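Home Kitchen Board | Ask | Recipes | Plant-Based | Log in

2 min read

Homemade veggie burgers fall apart the second I flip them
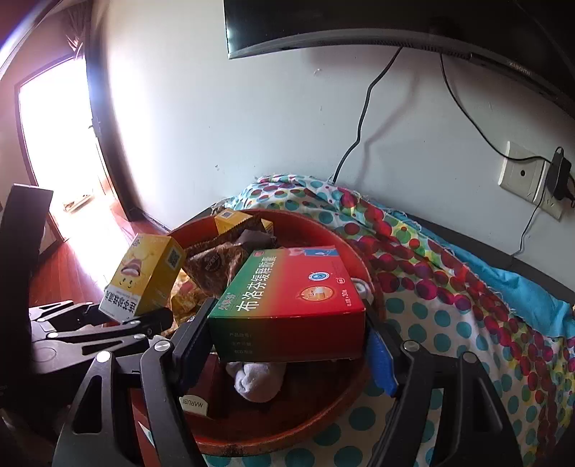 I've made the same black bean and brown rice patties six times now and every batch ends its life as a very expensive hash. They look great on the plate going in. Then the spatula goes under, the middle stays put, and the edges leave town. I use two cans of beans, cooked rice, onion, cumin and a flax egg. My husband has started calling it "taco filling" to be kind. I don't own a food processor and would like to keep it that way. What am I doing wrong?

Phyllis Inskip
Wednesday, April 16, 2025

Beca Cadwaladr

Your beans are wet. Drain them, rinse them, then spread them on a sheet pan and bake at 325 for 15 minutes until the skins split. Cook the onion first too, it's mostly water wearing a jacket. Mash two thirds of the beans with a fork and leave the rest whole, and use short grain rice if you've got it. It's gluey, and for once you want gluey.

Shape them, then put them in the fridge for 40 minutes. I used to skip this and I used to eat a lot of hash. Medium heat, a decent slick of oil, and don't touch them until the bottom has a real crust. One flip. If you feel the need to press down with the spatula, go fold some laundry.

They freeze fine, with parchment between them.

Tralten

just buy the frozen ones

Bilgin

Half a cup of oats, whizzed or crushed in a bag with a rolling pin. I also stopped grilling mine straight on the grate in July after losing 2 through the bars in front of company. Cast iron pan on top of the grill works. I don't bother with flax, never noticed that it did anything.

Recent in Plant-Based
Can I freeze cooked lentils?
Burger buns without eggs
Why does my tofu stick to everything
Smoked paprika or regular for chili?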